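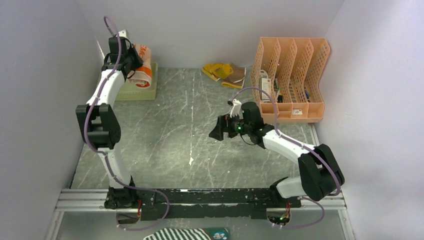

Mateja Obradović read the number out twice. Of 391 trials, the policy had failed 17, and all 17 were on the right arm.

"Same gripper, same weights," said Aurora Henriques. "It should be even."

They had trained it the Tinham way, one network for both arms, with the left arm's demonstrations mirrored to make the right arm's. It saved 122 hours of recording. The paper was due in July.

Aurora scrolled through the failures. In each one the right arm stopped short of the cloth, waited, and closed on nothing.

"Who did the demonstrations?" she asked.

"Fongchan. All of them."

They called her in from lunch. She watched three failures without sitting down.

"That's me," she said. "I wait there. I look at the other hand first."

"In the left ones?"

"Only in the left ones. You flipped them."

Mateja opened the draft and deleted a paragraph – the one about symmetry. Fongchan pulled up a chair and asked which arm they wanted her to start with.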